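Susmont Layout Tape Kit
Blue painter's tape, kraft paper roll and white sorting tray
Item 1858 | In stock at the Jarkik counter

I'll admit I'm a tape person. I keep a roll in the car and another by the phone, and my sister Azucena says I'd tape down the cat if he held still. So when we put this kit together for the shop I had opinions, and most of them ended up in the box.

You get blue painter's tape, a roll of heavy brown kraft paper and one white tray with rounded corners and a little raised rim. The idea is simple: cover the table, tape it off into boxes, and give every part of your project its own spot. I use mine for sorting dowels before glue-up (I make plant stands, too many of them), but people buy it for beads, seed packets, model kits, you name it.

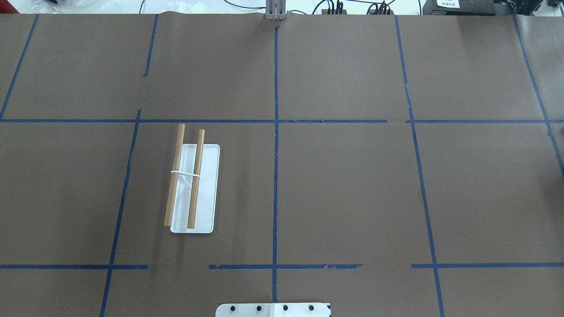 My lines are never straight, and I've stopped caring! If you want a proper grid, mark the paper with a pencil and a yardstick first, then lay the long strips before the cross ones. I just eyeball it and tear by hand. A gap here and there doesn't bother me as long as I can tell which box is which.

What's in the kit:
Painter's tape, blue, 5 rolls
Kraft paper, brown, one roll
Sorting tray, white, one
Price: $69

The tape is the part I get asked about most. It tears across without a fight, it comes back up without taking the paper with it if you go slowly, and you can write on it with a regular marker. I put it straight on the bench too when I can't be bothered with the paper. On bare wood, try a scrap first, and don't leave it down for months like Melquiades did, he was out there with a plastic scraper for most of an evening.
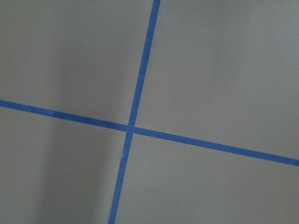
Press the crossings down with your thumbnail, or the edge of an old card. A strip going over another strip has that tiny step next to it, and if you skip the pressing it likes to lift there first. Wipe the surface before you start, too. Sawdust is the enemy.

We used to pack this with the Hao tape, and some of you liked it better. It was stickier, yes, but it shredded my kraft paper every single time, so I switched in February and I'm not going back. If you have a roll of the old stuff left, keep it for cardboard.

Refills are under item 3009, and the Plurent tray lids fit this tray if you want to stack a couple of them. Lids are sold separately, sorry!

Last day for holiday pickup is 24th December, and we lock up at noon.

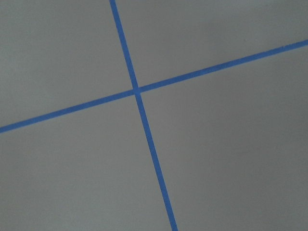 2 min read

One more thing on storage: keep the rolls flat in a bag, away from the heater. Edges pick up lint like crazy and then you get fuzzy lines. Questions go to Azucena at the counter, she has the patience for them.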